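Furnishing Small Bedrooms in Shared Student Housing
Final report, Interior Environments Studio
Prepared by Gleice Pimentel
Mowat College, School of Design

1. Introduction

This report presents the findings of a term project on the furnishing of small bedrooms in shared student housing. The project was carried out at Galton House, a residence owned by Mowat College and located beside the Nilomthorpe campus. The aim was to determine how residents use the furniture supplied to them and to recommend changes that could be made within the existing furnishing budget.

Galton House was built as staff accommodation and converted to student use at a later date. The rooms were not designed for full-time study. Most have a single window, one overhead light and a radiator below the sill, which limits where a desk may be placed. Residents are not permitted to fix shelves to the walls or to remove supplied furniture from their rooms.

2. Method

A written questionnaire was delivered to all residents in March, and 89 completed forms were returned. The questionnaire asked where residents studied, ate, stored clothing and spent time with visitors. It also asked which item of furniture they would replace first if given the choice.

Follow-up interviews were then held with 8 residents. Each interview took place in the resident's own room and included a measured sketch of the furniture layout. Participation was voluntary and room numbers have been left out of this report.

3. Findings

3.1 Work surfaces

The table was the most heavily used item after the bed. Residents reported using it for study, meals, grooming and ironing, often on the same day. Several noted that the supplied table is too shallow to hold an open binder and a laptop together. Those who had moved the table closer to the window were more satisfied with it, although the radiator makes this difficult in the narrower rooms.
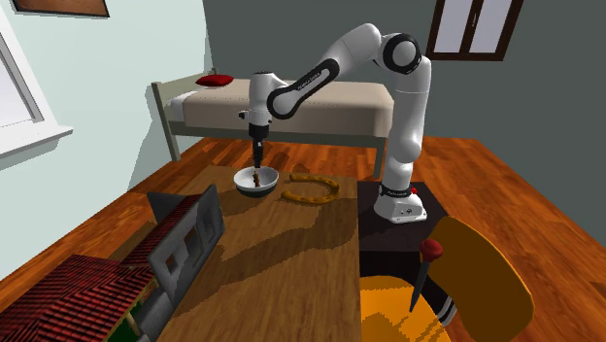 Figure 1. Bedroom model with wooden table, computer rendering.

Table height was raised less often than table depth. Residents who were taller than average did, however, describe discomfort during long periods of study. The supplied chair is not adjustable, and cushions were a common but unsatisfactory remedy.

3.2 Storage

Clothing storage was considered adequate by most respondents. Storage for bulky items was not. Winter coats, boots and suitcases were kept under the bed, behind the door or on top of the wardrobe. Residents from outside the province were the most affected, as they had no nearby family home in which to leave seasonal belongings.

3.3 Lighting

The single overhead light was the most frequent source of complaint. It is placed in the centre of the ceiling, so that a person seated at a table along the wall works in their own shadow. Many residents had purchased a desk lamp. Others studied in the common room until it closed in the evening.

4. Costs

Prices were requested from Dastska, the college's present furniture supplier. A deeper table and an adjustable chair were quoted at a combined price of $472 per room. Raised bed legs, which would provide space for suitcases, were quoted separately and would add little to the total. Delivery was included, but removal of the old furniture was not.

5. Recommendations

It is recommended that the college replace tables and chairs together, beginning with the rooms on the north side of the building, where natural light is poorest. A desk lamp should be added to the standard furniture list. It is further recommended that 2 rooms be fitted out as a trial before a full order is placed, and that the residents of those rooms be interviewed at the end of the term.

6. Limitations

The questionnaire was offered in English only, which may have discouraged some international residents from responding. Residents with accessible rooms were not interviewed, and their needs should be studied separately. Summer use of the building was outside the scope of the project.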